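Riton Drawer Tray, set-up guide
Section 4: Sorting and loading the utensils

Do this section after the tray is washed and dry (Section 3). Takes 11 minutes first time, less after that.

You need
The tray. A table. A blanket or thick towel to lay things on. Dish cloth. All the eating utensils from the drawer, chopsticks included.

4.1 Clear and lay out

1. Empty the drawer completely. Crumbs too.
2. Spread the blanket over the table. Fold it double if the table top scratches easily.
3. Put everything from the drawer on the blanket, to the left. Handles toward you. Doesn't need to be neat, just all pointing the same way more or less.
4. Tray goes to the right. Left-handed, swap sides.

Note: Don't dump the drawer out from a height. Ceramic spoons chip on the rim and you won't see it until somebody's lip finds it.

4.2 Match the chopsticks

Chopsticks first, always. They hide under the spoons and you end up with one left over.

1. Pull out the patterned ones. Match by the band: color first, then width of the band, then where it sits on the stick.
2. Plain wood ones next. Match by color, then stand them on end next to each other to check the length.
3. Check the tips. Some have small printing on them, use that if the colors are close.
4. Lay each finished pair together in the tray, same end up.
5. Singles go to one side. Do not load them yet. Look in the dish rack and the dishwasher basket before you give up on them.

Caution: Toss any wood or bamboo stick that is split, fuzzy or has a dark soft spot. Sanding it down is not a fix.

Note: Bamboo sticks can bow a little with age. If a pair is bowed and crosses over itself in the tray, turn one stick half way round and they will usually lie flat. Still fine to eat with.

4.3 Spoons and forks

1. Big spoons, nested, bowls all facing the same way.
2. Teaspoons after, in front of the big ones.
3. Forks, tines away from you.
4. Ceramic spoons last and on top. Never under metal.
5. Odd pieces (picks, crab forks, anything long and thin with a grip) go along the side, on there own.

Caution: Do not load above the rim. The drawer will catch and the tray gets dragged forward, and the rim can crack at the corner. Not covered by the warranty.

4.4 Slots

Trays with slots: keep the slots clear. They let air in. A label or a bit of paper liner over them and you get that damp drawer smell by Monday.

Liner is optional. If you use the Calloway mat (part 2233, sold separately), trim it to sit below the slots. The Londard mat, part 3881, is for the wide tray only, do not cut it down.

4.5 Put the tray in the drawer

1. Lift with both hands, from underneath. Not by the rim.
2. Back edge in first, then lower the front.
3. Open and close the drawer 2 times, slowly. If it rattles, something is loose on top. If it scrapes, tray is too high or not seated, take it out and start again from step 1.
4. Fold up the blanket and shake it outside.

If something is off

Drawer won't shut: check behind the tray for a dropped stick.
Tray slides: wipe the drawer bottom, it has to be completly dry.
Too many utensils: add a second tray. Skatimov side trays fit next to this one in most drawers, measure first.
Still have single chopsticks: keep them in the side slot for a month, then let them go.

Section 5 covers cleaning and stains. 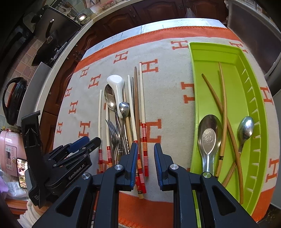
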